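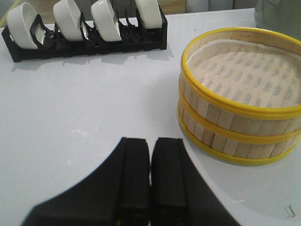 Odlow bench notebook, September 2020

Walnut ink, the long batch

The hulls are black! Last time I looked in the bucket they were still that sulky olive green and I was ready to tip the lot on the compost, but after 14 days under rainwater they have gone right over, and the liquid leaves a proper brown on a fingertip that soap won't shift. (Gloves next time. I write this every year.)

For anyone picking up this batch after me: these are black walnut hulls off the tree behind the Stergiou store, gathered from the ground once they'd gone soft, nuts knocked out and left for the squirrels. I weighed out 400 grams of hull for the small pot and left the rest in the bucket with the lid weighted. No iron in this one. I want to see how far the color will go alone before we start pushing it around.

Simmered on the lowest setting the ring has, lid off, all morning. Never let it boil. The first draw was a thin honey color and I was disappointed for an hour or so, then it turned a corner and by lunch a drop on the blotter had a dark edge and a warm middle. Strained through the old muslin, then again through the tighter cotton, and I squeezed the bag even though the book says not to. Ended up with 500 ml in the brown bottle. Smells like a wet barn. I like it.

Added a clove for mold. Gum arabic went in while it was still warm, stirred with the glass rod until the strings disappeared. I was stingy with the gum on purpose, since the June bottle dried shiny and cracked along the fold when we bound it.

First swatches

Oh, this is good. On the Usau sheets (the heavy ones with the soft surface) it goes down almost gray and then warms up as it dries, so you have to wait before judging anything. I kept wanting to add a second coat and made myself go and sweep the floor. By the time I came back the swatch was the color of strong tea, with a lovely fine line of darker pigment all the way along where the puddle stopped.

Two coats gives a real brown. Three and it starts to look like furniture. I prefer two.

On the machine-made sketch paper it's flat and a bit pink, no edge at all. Fine for ruling lines and not much else. On the offcuts from the Sarnadari folders it feathered horribly, little hairs running out from every stroke, which tells me those sheets have hardly any size left in them. Worth knowing before we letter anything on them! Whoever bought that stack, please put a pencil note on the wrapper.

Pen versus brush: the pointed nib likes it thinner than I made it. A few drops of water in the dipping cup fixed that. The reed pen took it straight from the bottle and was a joy, fat wet strokes with a dry scratchy finish where the reed ran out. I filled a whole sheet with capital R for no reason other than that I was having fun with the leg.

Sizing the feathery sheets

Decided to rescue the Sarnadari offcuts instead of binning them. Gelatin size, made weak, brushed on warm with the wide hake and hung on the line by one corner. The room was too cool and the size began to set in the dish before I got to the end of the pile, so the last few sheets have ridges you can feel with a thumbnail. Stand the dish in hot water. It's obvious, it's in my own notes from last winter, and I still forgot.

The good sheets came out crisp and rattle nicely when you shake them. Tried a stroke on one that felt dry and the hairs were gone completely. Such a small amount of gelatin for such a big change, I could do this all week.

One caution: the sized sheets curl toward the brushed face. They're between felts now with the marble offcut on top. Leave them alone until they've flattened, and if you must peek, lift the marble straight up and don't slide it.

To do before the next pot

Move the bucket out of the sun, it's warming up on that step in the afternoons.

Wash the muslin in plain water, no detergent, and hang it where it won't drip on the press.

Ask Stergiou whether we can have a second sack of hulls before the crew rakes the lot.

Cut the Usau swatches down to cards and write coat count and paper on the back in pencil. Ink notes on ink samples are a misery later.

Tape half of each card under foil and put the set in the south window for the fade test.
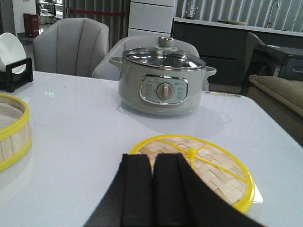 Iron, in a small way

Couldn't leave it alone. I poured a little of the strained ink into a jam jar and dropped in a pinch of ferrous sulfate, and the color went down like someone had shut a door. Deep brown-black, cooler, with a green cast where it thins out at the edge. On the Usau paper it's handsome, and next to the plain walnut the two together look like they belong on the same page. Headings in the iron one, text in the plain? I'd love to try that on the folder labels.

What I don't know is what it does to the paper over time. Iron and paper have a bad history, and I'd want a card of it sitting in the drawer until November at least before it touches anything we're giving away. The jar is marked IRON on the lid and on the side. Please don't pour it back into the brown bottle, however much room there seems to be.

There was sediment at the bottom of the jar by late afternoon, fine and dark, and it stirred back in easily. Plain bottle still clear when I left. Tomorrow: reed pens, more R's, and the rest of the hulls into the big pot.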